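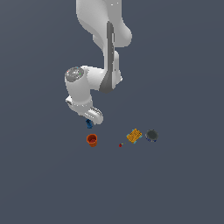
Figure 1. Simulated workspace with the gripper just above the small blue object. The orange cup is nearer the viewer; the yellow dimpled block and the round gray object are to the right.

Effect of Replanning Interval on Grasp Success in a Cluttered Simulated Workspace

Grakstead Technical College, Robotics Project Course
Final report, July

Abstract

A policy trained by imitation usually predicts several actions at once and executes a number of them before looking at the scene again. This project measured how that number, called the replanning interval in this report, changes grasp success when another object stands near the target. One policy was trained on 645 scripted demonstrations and tested without retraining at a short and a long interval. With the cup close to the target, the short interval succeeded in 63 of 100 episodes and the long interval in 40 of 100. Most of the difference came from episodes in which the arm touched the cup on the way down.

1. Introduction

Predicting actions in groups has two known benefits. It lowers the computing load per control step, and it keeps the arm from switching back and forth between two plans that look equally good. The cost is that the arm is blind while a group is being executed. In an open workspace this matters little. In clutter, a small error early in the descent can put a finger on the wrong side of a neighboring object, and the policy has no chance to correct it until the next camera image is read.

The question for this project was narrow: with the policy and the objects held fixed, how much success is lost by replanning less often? Previous course projects changed the interval and the network together, so their results could not separate the two.

2. Setup

All work was done in the Karnent simulator on the shared machines in Tomaszewski Hall. The scene uses a single arm with a two-finger gripper over a flat, plain gray-blue surface. There are no walls and no surface texture. A plain background was chosen so that the network could not learn position from landmarks that would be missing in a different scene. It has a drawback, taken up in Section 5: the objects cast little or no visible shadow, which removes a useful cue for height.

Four objects served as targets: the small blue object, the orange cup, the yellow block, and the round gray object. The red sphere and the small yellow-green item beside it stayed in the scene but were never targets. Both are very small in the camera view, and in early tests the network did not locate them reliably enough for a failed grasp to say anything about the replanning interval.

The policy receives one fixed camera view, the joint positions, the gripper opening, and a target label. It does not receive object poses. Output is a group of end-effector displacements and gripper commands. Training and execution both used Pollent, the course's own control package, with its default network size.

3. Demonstrations and training

Demonstrations came from a script with full access to the simulator state. For each episode the script placed the objects at random, rejected any placement with overlap, chose a target, and planned a path in three stages: move above the target, descend, close and lift. A demonstration was kept only if the target was lifted and no other object had moved. The final set held 645 demonstrations.

Two problems came up at this stage. First, the script originally descended straight down in every case. A policy trained on those paths never learned to recover from a sideways offset — it simply closed beside the object. Small random offsets were added at the start of the descent, followed by a correction, and the whole set was generated again. Second, the cup was gripped by the rim in some demonstrations and across the body in others. The trained policy averaged the two and often closed at a height where neither worked. The script was limited to rim grasps after that.

Training ran until validation error stopped improving. A single set of weights was saved and used for every result below.

4. Evaluation

Two intervals were compared. In the short condition the policy executed the first two actions of each predicted group and then replanned. In the long condition it executed the full group of eight. The control rate was the same in both, so the long condition went without a new image for four times as many steps.

For the main test the blue object was the target and the cup was placed next to it, on a side chosen at random. The other objects were placed at random farther away. Each condition was run for 100 episodes, with the same list of random seeds for both, so every starting layout appeared once in each condition. An episode counted as a success if the blue object was lifted and held until the time limit and the cup had not fallen over. Contact with the cup was logged separately and did not count as a failure if the cup stayed upright.

Results, cluttered layout, blue object as target:

Short interval: 63 successes in 100 episodes
Long interval: 40 successes in 100 episodes

Failures were sorted by replaying the logged states. In the long condition the most common failure began with a finger landing on the cup rim during the descent. The arm kept pushing down until the group ended, and by then the cup had usually tipped or the target had been knocked out of reach. The same first contact occurred in the short condition too, but less often, and in several of those episodes the arm backed off and tried again.

The short interval had a failure type of its own. With the gripper above the midpoint between the cup and the target, the predicted direction sometimes changed at each replan and the arm hovered until time ran out. This did not occur in the long condition.

A smaller check was made with the cup moved well away from the target. The two conditions were then close enough that the number of episodes did not support ranking them. The check was not run on the full seed list and is reported only as a sign that the gap in the main test depends on clutter.

5. Limitations

Only one set of weights was evaluated. Training the same network again from a different starting point could shift both results, and nothing here measures by how much.

Closing height was a source of error in both conditions. With a single camera and almost no shadow, the network has to infer height mainly from how much of the target the fingers cover. Turning on stronger shadows in Karnent slowed rendering by some 40 percent on the shared machines, which was too costly for regenerating the demonstrations. A second camera on the wrist would probably be the better fix.

The contact model is another concern. The cup is rigid in simulation and tips under a light push. A softer or heavier cup might forgive the contacts that ended many of the long-interval episodes.

6. Further work

The hovering failure suggests an interval that depends on the state of the task: replan less often during the approach, where the arm has to commit to one side, and more often once the fingers are level with nearby objects. Pollent already exposes the distance traveled since the last replan, so a first version would need only a threshold on gripper height. Intermediate intervals should also be tested on the same seed list before any adaptive rule is tuned. The seeds, the demonstration script, and the saved weights are stored in the course repository under the project folder.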